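Stop sanding everything

I have a small grudge and I'd like to get it off my chest. It's about old varnished wood, and the way people treat it the minute it comes into their house.

You know how it goes. Someone finds a nice old board or a shelf or the top of a bedside cabinet, reddish and shiny, the sort of thing your gran would have polished on a rainy afternoon. They carry it home very pleased with themselves, and by teatime it's out on the patio with a sander on it. Two hours later it's the colour of a digestive biscuit. Then it gets a coat of something called "barely there" or "raw" and goes up on the wall with a trailing plant on it, looking exactly like the one next door.

I did it myself, so I'm not being superior. When we moved to Tritbridge I stripped a shelf that had come with the house. Dark, glossy, a bit orange where the sun had been at it. I thought it looked dated (it did look dated!) and I went at it all weekend until there was sawdust in the butter. And what came out underneath was perfectly fine and I have never once enjoyed looking at it. The grain had gone flat. All those streaks that used to glow when the lamp was on -- gone, or as good as. I'd turned it into something I could have bought in Stonico on the way home.

My friend Ákos Kun, who mends chairs and has opinions about glue, told me at the time that varnish is half of what you're looking at. I nodded and carried on sanding. He was right, of course. A glossy finish makes the dark bits of the grain darker, and it picks up the light, so the wood changes as you walk past it. Matte wood just sits there. I don't hate matte wood, I've got a kitchen table that suits it down to the ground, but I'm a bit tired of being told it's more honest. More honest than what? Both of them have been cut and planed and had something rubbed into them.

What finally converted me was looking properly at one varnished board, with its long streaks and that dark loop swirling through the middle of them.

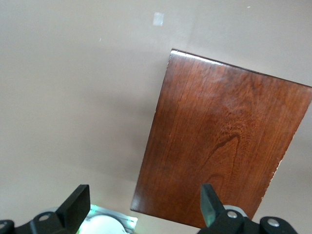 Reddish-brown, glossy, a bit chipped at the lower right. Leave it alone, I say.

Now imagine taking the sander to that. You'd keep the pattern, more or less, and you'd lose the shine along the top and all that conker colour. And for what? So it matches a beige room? I'd sooner put it on something pale and plain and let it be the loud one.

Then there's the question of chips, and this is where I usually lose people. A worn corner seems to send folk into a panic. They see one pale spot where the finish has gone and decide the whole lot has to come off. I don't follow that at all. If you got a chip in a mug you liked, you wouldn't grind the glaze off the rest of it. Wood can have a few knocks. There's a tray in our hall with a bald patch at each end and I'd be sorry to see either of them tidied up.

If a chip really bothers you, touch it in. I've got a little tin of Dernasow wax that lives in the drawer with the batteries, and a dab on a cotton bud takes the paleness off well enough that you stop noticing. It takes as long as boiling the kettle. Try a bit on the back first, mind, and wipe off more than you think you should.

I know there are exceptions, before anyone writes in. If the varnish is coming away in flakes, or it's gone sticky, or a previous owner has slapped three coats of yacht varnish over a layer of dog hair (Brennan Street, our old flat, don't ask), then yes, have at it with my blessing. Some things do need to come off. And if you simply like pale wood, then have pale wood, but buy it pale! The shops are full of it.

All I'd ask is that you live with the shiny thing for a month first. Give it a wipe with a damp cloth, dry it off, stand it near a window and see what it does at four in the afternoon. Move it to a different room if it sulks. My stripped shelf is still up, holding cookery books, and I've started looking at tins of red mahogany stain with a view to putting back what I took off. Ákos says it won't be the same. I expect I'll have a go in July anyway, when I can have the doors open.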